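The Bread Year, So Far

I have been meaning to write this one since December, and every time I sat down to do it there was a loaf to turn or a bowl to scrape, so the post kept getting pushed to the back of the stove along with everything else. But the house is quiet this morning and the dough is in the refrigerator minding its own business, and I have a big mug of coffee, so let's catch up.

Those of you who have been reading for a while will remember that we moved to Biltville with two cars, a cat who did not approve, and a sourdough starter wedged between my feet on the passenger side. I named the starter Tindall after the street I grew up on. Tindall came through the move better than the cat did. I had all these plans about how the new kitchen was going to make me a better baker, what with the long counter and the window that gets the sun until lunchtime, and then of course the first loaf I pulled out of that oven was as flat as a hubcap and the second one was worse.

I blamed the flour, then I blamed the water, and for a good long stretch I blamed the oven (I still don't fully trust it, it runs hot on the left). What was really going on was that I had been baking by the clock for years in a warm little apartment, and the new kitchen is drafty and cool, especially before breakfast. My old bulk rise was done in 5 hours. In Biltville, in winter, five hours gets you a bowl of dough that has barely stretched its legs. I kept shaping it too early because the recipe card said so, and the recipe card is in my own handwriting, so I felt I had to obey it!

Once I started leaving the dough alone until it looked right, things got better almost at once. Puffy, a bit domed at the edges, a few bubbles along the top, and it should wobble like gelatin if you nudge the bowl. Some mornings that comes before I've finished the newspaper and some days I'm still waiting when it's time to start supper. I've learned to plan my errands loosely.

The other thing I changed was the flour. There's a small mill out past Gurnirmont that sells a stone-ground whole wheat, and I'd driven by the sign I don't know how many times before I finally pulled in. It smells wonderful, sort of grassy and sweet, and it drinks up water like you wouldn't believe. I put 200 grams of it in with my regular bread flour and had to add a good splash more water than I'm used to before the dough loosened up. My first try with it was a brick. My second was the best thing I've made in this house, and we ate half of it standing at the counter with too much butter, still warm, which every book tells you not to do.

I also want to put in a word for baskets. For years I let my dough rise in a mixing bowl lined with a dish towel, and it's a perfectly good way to do it, so please don't go out shopping on my account. But I do love a woven basket in a kitchen. My grandmother kept hers on top of the cupboard, nested one inside the other, and she used them for rolls, for eggs, for mending, for the mail. I have turned into the same kind of person. I can't pass a table at a rummage sale without picking up whatever's been woven and turning it over to look at the bottom. 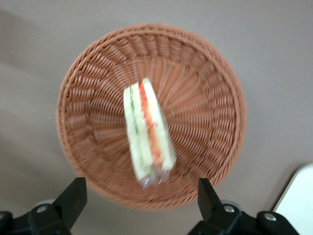

What I Bake in an Ordinary Week

People ask me this a lot and I think they expect something grander. Mostly it's one plain loaf for toast and sandwiches, and then something with seeds in it if I'm feeling energetic. Whatever starter I pour off goes into pancakes or crackers, and the crackers disappear so fast that I've started hiding a few in the tin that used to hold buttons.

Every so often I make my aunt's cinnamon bread, which has 29 lines of instructions on a single index card, front and back, with arrows. I've copied it out for the cookbook our library is putting together, and I had to leave out the part where she argues with herself about raisins. (She was for them, then against them, then for them again, in three colors of ink.) If you're local and want to send a recipe in for that, there's a box by the front desk.

A Few Words About Claltness

Claltness is what our family calls the big July weekend up at the lake, after the name of the old cabin, and I've already been told I'm on bread duty again. Last summer I tried to bake up there in an oven with one working rack and a door that had to be propped shut with a chair. I burned the bottoms and everyone was very kind about it. This time I'm going to bake at home and freeze the loaves, sliced, with the bags well pressed down, and toast them as we need them over the grill.

If you've hauled bread to a lake cabin and have any tricks for keeping the mice out of it, please leave me a comment. My brother-in-law says a cooler with a rock on top, but I would like a second opinion before I trust him with the cinnamon loaf.

The timer's going, so I'd better see to that dough. I'll post the seeded loaf recipe next, as soon as I've worked out what I did.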